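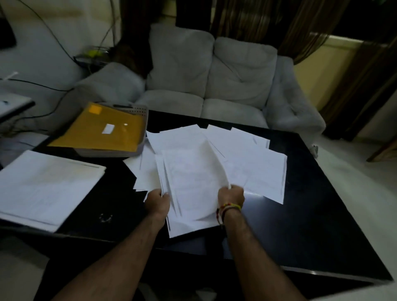

Ticket 108
Project: Harkthorpe paper records
Status: open, waiting on client
Problem: pages missing from the Condori set

Client reports the scanned set has 36 pages and should have more. Page order is also wrong after the first section. Scans were made by Starnico from loose originals, no page numbers.

Monday, 9:40
Asked client to go back to the paper originals and sort them before we rescan anything. Handwritten sheets in one stack, printed sheets in another. Leave the yellow-orange folder in the gray tray until the loose ones are done.

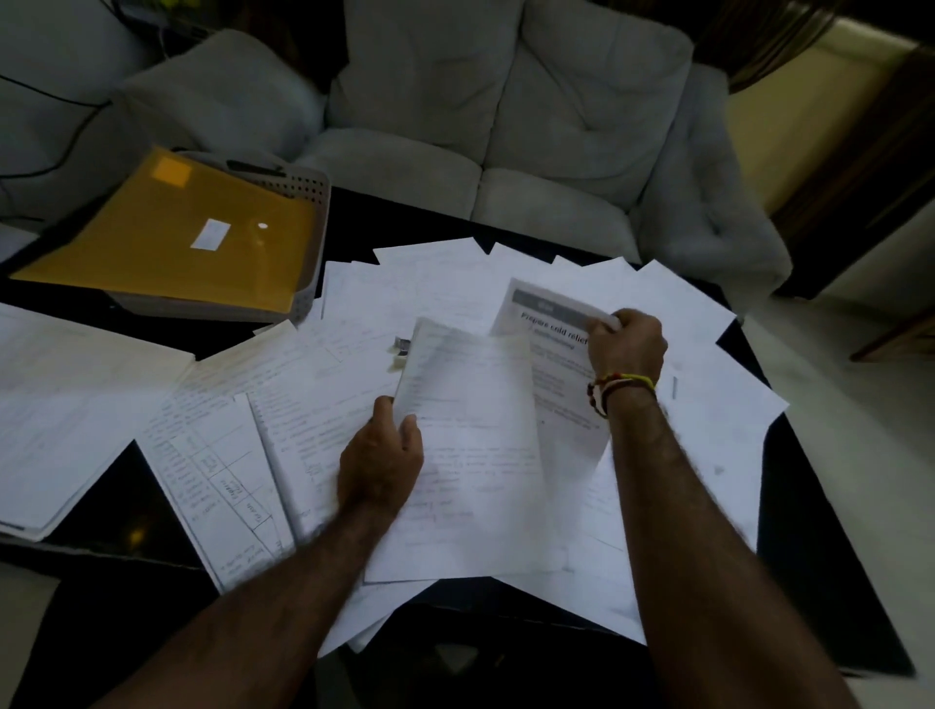

11:15
Handwritten and printed pages were mixed together when they went to Starnico. The feeder skipped 2 sheets with curled edges. The hand-drawn tables were scanned sideways and filed at the end. Those need to go back with the notes they belong to.

Client asked if crossed-out pages count. Yes, keep them. 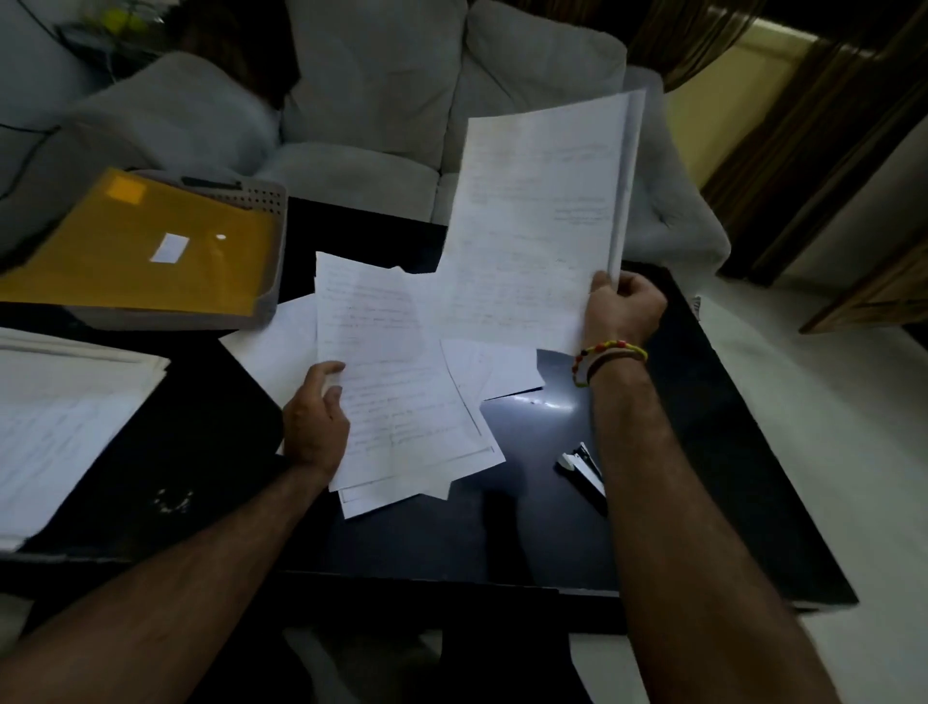
2:30
Told client not to staple anything yet. Stapled sets jam the feeder and we had 3 jams on the Baklow job. Use clips or a folded cover sheet.

Small sheets go in a separate envelope and get scanned on the flatbed.

Next: client to send page count per stack. Rescan after that.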